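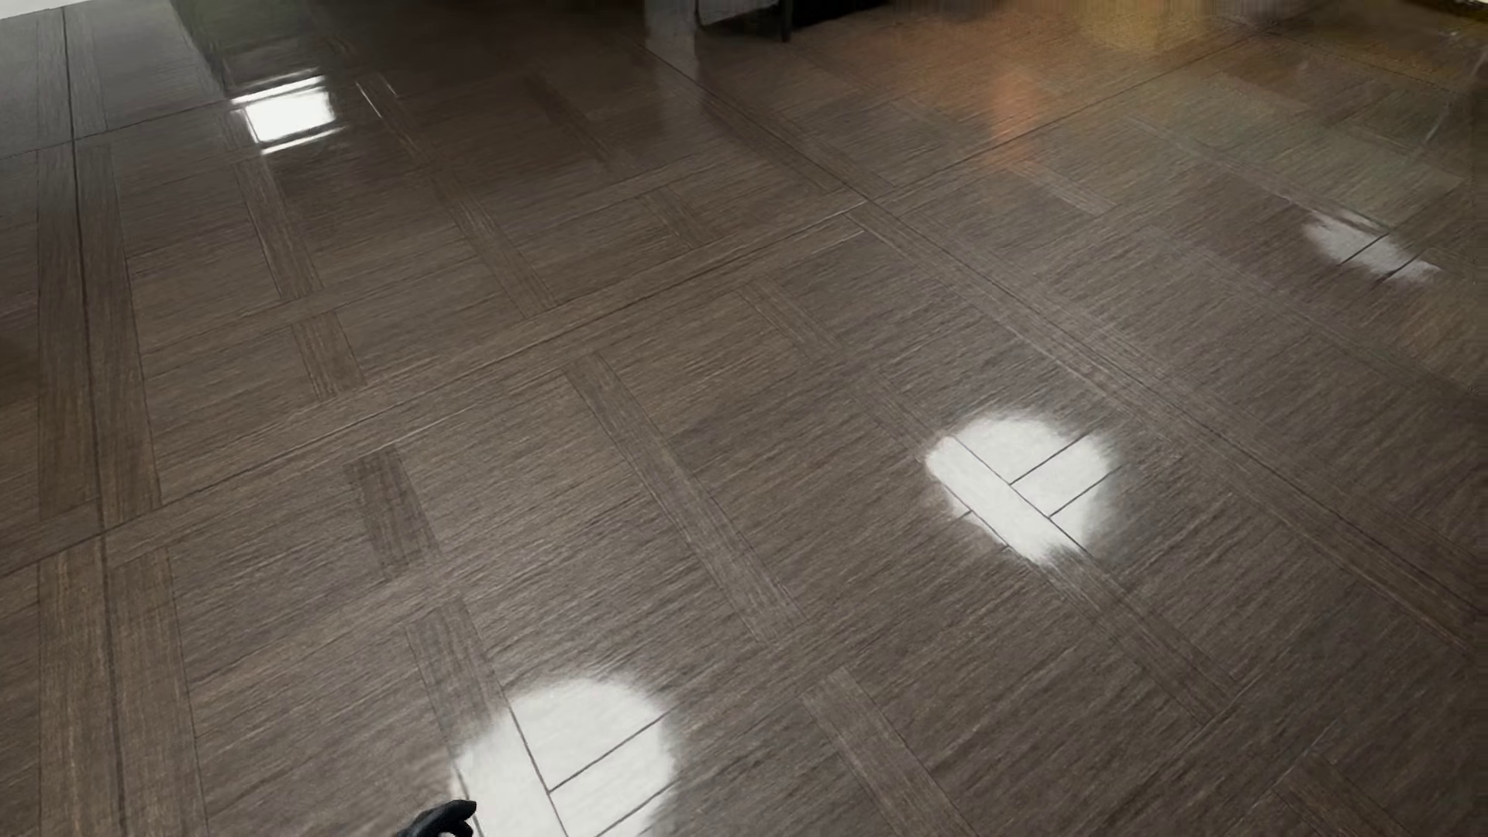

Un robot a besoin d'yeux, et ses yeux à lui, ce sont des caméras ! Mais où faut-il les mettre ? Chez Rallari, on compare deux places, dans un monde dessiné par ordinateur. La première caméra regarde vers le bas, un peu comme toi quand tu cherches une bille. Elle voit très bien le sol, mais regarde comme il brille : ces grosses taches blanches sont des reflets, et le robot pourrait les prendre pour des objets. Sa main, elle, se devine à peine, tout en bas.

La deuxième caméra se place plus loin, derrière lui. On voit alors ses jambes, les fauteuils et le canapé qu'il ne faut surtout pas bousculer !

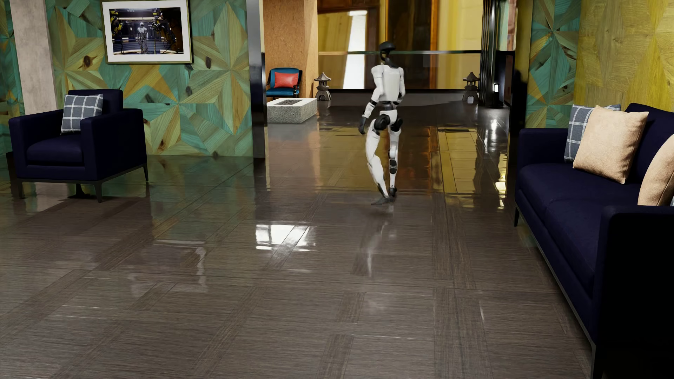 Le robot vu de dos, dans le salon d'accueil virtuel.

Et toi, où mettrais-tu la caméra ?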